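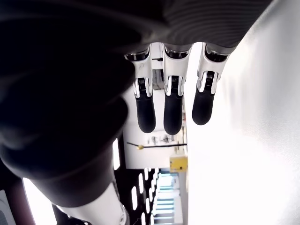 luvgate_nights wrote:
I'd check the wrist cable before touching the finger itself. We had the same fault on our Bedier cell and it was a chafed lead where it bends.

traro27 wrote:
Cable was swapped on Tuesday, no change. The middle finger still stops short when it closes. The other two are fine. Error 86 on the pendant every time.

Khurana_bench wrote:
86 on ours was position lag. Take the load off, close it by hand with the power down and feel for a tight spot. If it's stiff, the linkage wants cleaning. Don't grease it, it only picks up more dust.

luvgate_nights wrote:
Disagree on the grease. A thin smear on the pins has done us no harm, and we run two shifts.

Khurana_bench wrote:
You're not handling cardboard though. Ours clogged solid.

traro27 wrote:
Cardboard here as well, so I left it dry. There was a tight spot near the end of travel - fluff packed in by the pin. Brushed it out, ran 50 closes at half speed and got one error. Then I redid the zero and ran another 50 with none.

pallet17 wrote:
Did you redo the thumb zero too? The Traromeck manual says all of them together.

traro27 wrote:
No, only the finger. Will do the thumb at the shift change.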